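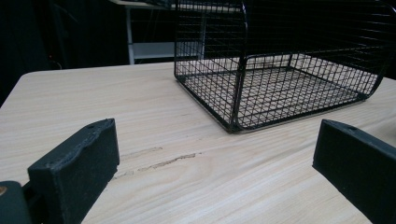

25 May 2026

Read the Foltgate transcript twice before lunch. Politis's remark is on page 40, and the papers have it slightly wrong. They quote him as saying the opposition "caused" the Hundthorpe blockade. The transcript has "made it likely." The recording supports the transcript. I noted the time code and sent it to the press office, who had already put out a statement defending the wrong wording. They will issue a correction in the evening bulletin, when it will do the least good.

The substance is still the transit fee. Vondunley charges 110 per truck at the bridge, up from 100, and says the increase covers inspection costs. Our side says the bridge agreement fixes the fee until August. I checked. The agreement fixes the base fee and leaves surcharges to the joint commission, which has not met since the Margaritis contract was signed. Both governments are therefore partly right on the text, and neither can point to a ruling. I put this in the note as paragraph 4 and expect it to be taken out.

Lefteris Politis called after lunch. He wanted to know if "incitement" has a defined meaning in the agreement. It does not. Article 4 refers to "hostile public acts," and the annex lists closures, seizures and the withholding of permits. Speeches are not on the list. He asked if the list was exhaustive. The annex says "including," so a lawyer could argue it either way. He said he would use the word regardless and rang off.

Rewrote the note in the afternoon. Changes:

- Quote corrected to match the transcript.
- Fee table moved to the front, with base fee and surcharge in separate columns.
- The line on Margaritis cut down to the contract date and scope. Everything else we have on the firm is from one newspaper.
- Recommendation unchanged: request a commission session in writing and say nothing on the radio until there is a reply.

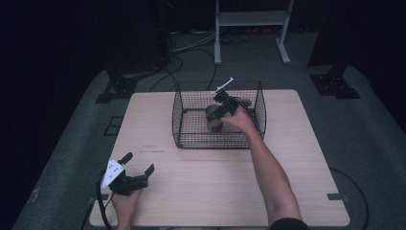 *The mesh basket on the table, canister inside.*

The evening bulletin ran the correction after the weather. Vondunley's foreign office answered the original quote anyway, in three paragraphs, the last of which repeats its position on inspection costs and gives no figures. I have asked for the figures twice through the liaison desk.

Paragraph 4 survived the first review. It has lost its second sentence, the one about the commission not meeting. Will try to get it back in as a footnote tomorrow. Need the signed copy of the annex from the archive, as mine is missing the last page.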